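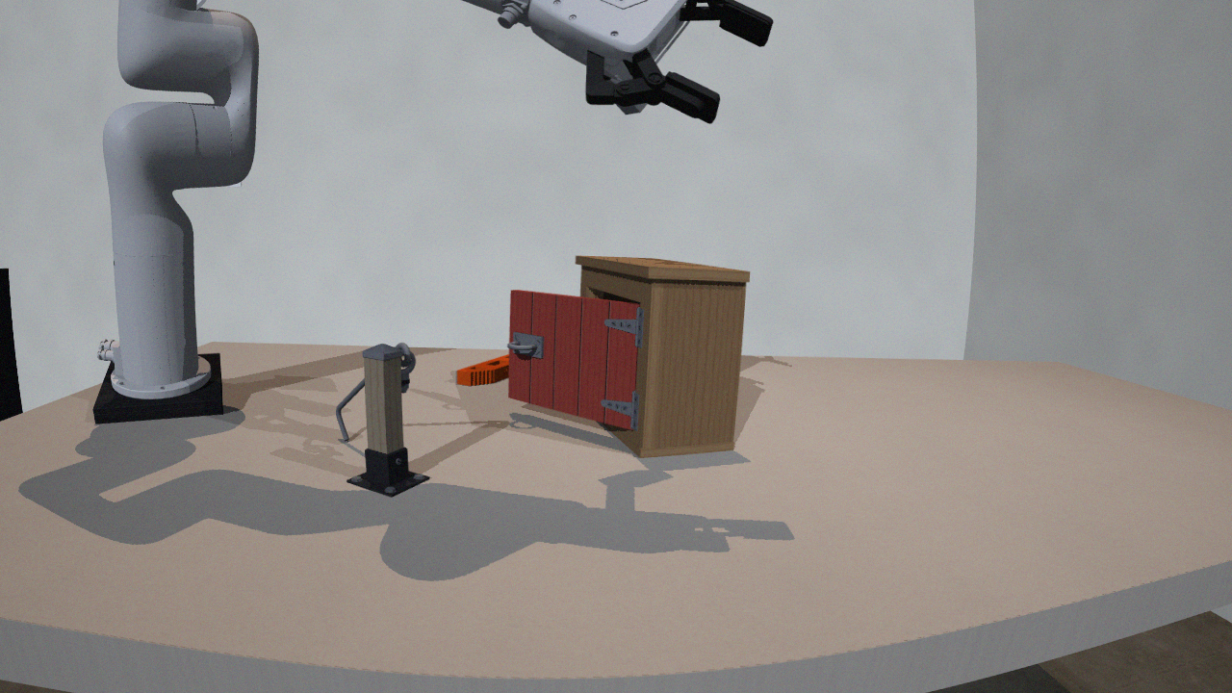 The cabinet task in the simulator, with the red door partly open.

Jeltia demonstrations: frequently asked questions

We get lovely, curious emails about Jeltia, our open collection of robot demonstrations, and the same questions keep coming round. Berkay Bayram has gathered the answers on this page. If yours is missing, write to us and we'll add it!

What is a demonstration?
One complete go at a task, recorded from start to finish. A person steers the simulated arm, and we save the position of every joint, the opening of the gripper and the camera views at each step. The learning system then studies lots of these and tries to work out what to do when it meets the task by itself.

Do I need a robot to take part?
No, just a fairly recent computer and either a game controller or a 3D mouse. Everything happens in Haniton, our simulator, so you can practise at the kitchen table in your slippers (plenty of us do).

Which tasks can I record?
There are 6 open at the moment. The cabinet is the one most people try first, and it's a great one to learn on. The door has a ring pull handle and swings on strap hinges, so the gripper has to follow a curve as it goes. You feel it straight away if you pull in the wrong direction.

How many demonstrations do you have?
1215 accepted so far across all the tasks, and 79 of those came in during August alone, which made us very happy indeed.

Why does the cabinet sit at a different angle each time?
Haniton shuffles the layout whenever you press reset. If the cabinet always stood in one spot, the system could simply memorise a path through the air. The other things on the table move too, including the post with the bent metal rod and the orange bracket. You don't have to touch them in the cabinet task, but please steer round them.

The arm throws a big shadow over the table. Can I turn it off?
Please leave it on. Shadows are part of what the system has to cope with, and the light changes between resets as well. If you're finding it hard to see the handle, swing your own viewing camera to the side. That view isn't recorded, so move it as much as you like.

I fumbled the handle and had to try again. Should I bin it?
Keep it! A missed grasp followed by a good recovery is some of the most useful material we get. Our first model, Keskin, was trained only on tidy runs and had no idea what to do after a slip. Do throw a run away if you stopped halfway or the simulator froze.

How long should one take?
As long as you need. Smooth and steady beats fast. Long pauses are trimmed when you upload, so there's no harm in stopping to think.

Who checks the recordings?
Each one is replayed by Pornero, our checking script, which confirms that the door ends up open far enough. Then one of us watches it. You'll normally hear back within 3 days, with a note if something needs redoing.

Can I use the data in my own project?
Yes, and we'd love to hear what you make. Student projects are very welcome. Please credit Jeltia and tell us which release you used.

Can somebody show me how to start?
Of course. Berkay runs an online drop-in every Wednesday at 7pm. Bring your controller and have Haniton installed beforehand, as the download is a large one.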